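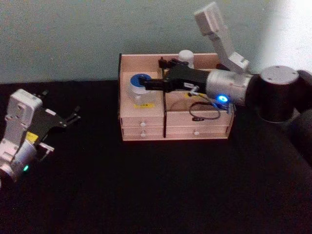

Re: [arms] right side sags, anyone else?

Kausar Yousafzai wrote:
> Mine drops 5 mm at the wrist once it's reached out past halfway. Fine near
> the base. Do I re-zero the shoulder or just fudge the offset? Also what
> are you using for a pick target, my foam blocks are too forgiving.

Re-zero first, don't fudge. I fudged for all of January and every pose I saved in that month is junk now. Power off, arm folded, let it sit, then run the zero script from the Dratden folder (the Kerkau one still has the old joint order, I keep meaning to delete it). After that check the shoulder bolts. Two of mine were barely finger tight.

Speed, I have 32 as the cap on approach and 500 ms settle before the fingers close. Slower than I'd like but it stopped the bouncing. 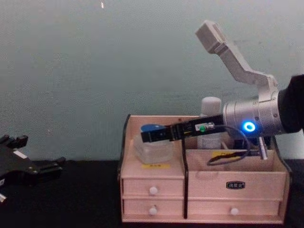

Pick target next. Foam hides everything, agreed. I went over to the little wooden desk organizer, the one with the drawers, and a container standing in the left side of the tray. The blue lid makes a good height check, bring the black finger in just above it and you can see right away if teh wrist is low. Divider is handy too, gives you a hard edge to line up on. Watch your cable though, mine hangs in a loop down into the right compartment and I want it clipped up before I try anything faster.

Drawers are later. Knobs are small and round and I havent got a finger pad I trust on them yet. If anyone at Stastilton has a spare pair of the soft ones I'll pay postage.

Gotta run, back on after 5.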